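Tustmont Accord

The Tustmont Accord is a trade deal on farm machinery between Biseck and Jamer, and I've been keeping this entry going for years now. It was drafted by Hedvig Viklund, who led the Biseck side, and it scrapped import duty on 532 types of spare part.

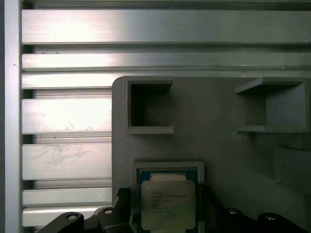

Jamer held out longest over tractor tyres - a sore point in Åberg, where most of them were made. In the end they got a quota of 1,821 tonnes a year, with a 30 per cent duty on anything over it.
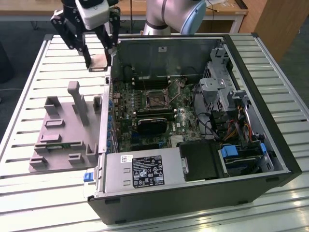
Amber Marsden signed for Jamer in September. The licence fee stayed at 1,000 crowns, and I still can't find out who asked for that. The text is kept at the customs library in Tustmont.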